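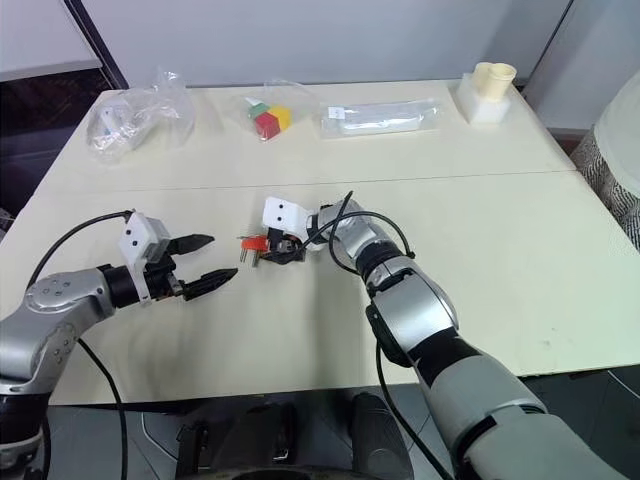 # Milix Small Parts Bagging: frequently asked questions

Answers apply to the Milix bagging procedure as used at the Flondach site. For the Selvanayagam Street store, see the last section.

## Bags and contents

### Which items go in a bag?

Any loose item that fits inside a bag without stretching the side seams. In practice this covers plugs, short leads, building blocks, and long narrow items in the flat sealed format. Items with a cutting edge go in a rigid box.

### Should blocks be bagged one at a time or together?

Together, if they belong to one set. A bag of mixed colours is acceptable and does not need to be split by colour. Blocks from different sets must not share a bag, even where the sizes match.

### What is the weight limit?

200 g for the standard bag, contents included. Above that the seal tends to creep open when the bag is lifted by its top edge. Use two bags, or move the item to a box.

### Is a crumpled bag acceptable?

Yes. Creases do not affect the bag, and a small item in a large bag will always leave some slack. Reject the bag only if:

- the film is split or punctured;
- the seal does not close along its full length;
- the contents cannot be identified from at least one side.

### When is the flat sealed package used?

For long, thin items which would otherwise sit diagonally in a standard bag and push a corner out. Lay the item parallel to the long edge before sealing. Flat packages are not resealable, so check the item against the list first.

### Can bags be reused?

Standard bags can, provided the old label comes off cleanly. If adhesive remains, discard the bag. Flat packages are single use.

## Labels

### Where does the label go?

On a standard bag, near the top, below the seal. On a flat package, at one end, so that the item itself stays visible. Either end will do. Do not place the label across the middle of the package.

### What should the label show?

The item code and the set code. Nothing else is read at the next stage. Handwritten notes about condition belong on the packing list.

### The label is curling at one corner. Does it need replacing?

Not if both codes can be read. Press it down and continue. Labels applied over a crease nearly always lift, so flatten the film under the label position before applying.

### Can I use labels from another supplier?

Prisent labels are the ones stocked at Flondach. Others may be used if they are white, unprinted and small enough to leave the contents in view.

## The table

### What height should the table be?

800 mm for standing work on small parts. The adjustable feet give a small amount of travel in either direction. Set both tables to the same height before pushing them together.

### Why are two tabletops used?

One is too shallow for the layout. The far top holds finished bags in a row along the back, and the near top is kept for handling the item in progress. The join between them serves as the boundary, so no tape is required.

### Small items catch on the join. What can be done?

Check that the two tops are level. A straight edge laid across the seam should not rock. If it does, adjust the feet on the lower table. Do not fill the seam, as the tables are separated for cleaning. Very small items should be put down clear of the join.

### How far from the edge should items be placed?

Keep 200 mm clear along the front of the near tabletop. The back edge has no minimum, but bags should lie fully on the surface.

### Do scuff marks matter?

Faint marks can be left. They do not snag bags and usually fade with ordinary cleaning. Marks that can be felt with a fingernail should be reported, as a raised edge will scratch clear film. Use a damp cloth and mild detergent. Abrasive cream will dull a pale top permanently, and the dull patch shows more than the scuff did.

### What about shadows?

Overhead lighting will produce soft shadows under anything held above the top. On a cream surface these are pale and do not hide coloured parts. Clear film is the harder case: an empty bag can be missed on a light table. Count empty bags out and back in.

## Plugs and parts with exposed metal

### How should a plug be oriented in the bag?

Prongs away from the seal. Metal ends driven into the seal are the most common cause of a bag that will not close. A plug with a short cord goes in body first, with the cord following.

### Does the cord need tying?

Short cords do not. Anything long enough to fold back on itself should be coiled loosely and secured with a paper band. Wire ties are not used, as the ends pierce the film.

### Are pin covers required?

Only for narrow or pointed pins. Broad prongs can be bagged bare. Where covers are fitted they stay with the part and are entered on the same line of the packing list.

### How should small coloured pieces with metal pins be handled?

Hold them by the coloured body. Put the piece down on a clear area of the near tabletop, away from loose metal parts of a similar size, and finish with it before bringing out the next. Do not press on the pins to straighten them. A bent pin is noted on the list and the part is bagged as found.
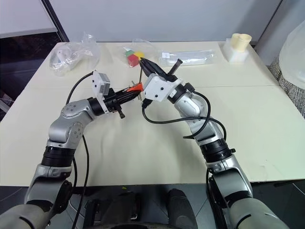

### Can plugs and blocks share a bag?

No. Metal prongs mark the blocks in transit, and mixed bags are returned unopened by the receiving store.

## Order of work

### Which items are packed first?

Follow the packing list from top to bottom. If the list gives no order, start with the flat packages, then blocks, then plugs and pinned parts.

### How are finished bags arranged?

In a single row along the back of the far top, left to right in list order. Do not stack them. Leave a visible gap between neighbouring bags so that each label can be read without lifting.

### What if an item is missing?

Leave its place in the row empty and carry on. Enter the item code under "Short" on the list. Bags already sealed need not be reopened.

## Differences at Selvanayagam Street

### Is the procedure the same?

Yes, with one exception. Selvanayagam Street accepts blocks in standard bags only, including single long blocks. Flat packages containing blocks are sent back to Flondach for repacking.

### Where do I get replacement bags and labels?

From the stores counter at either site. Quote the Milix set code with the request.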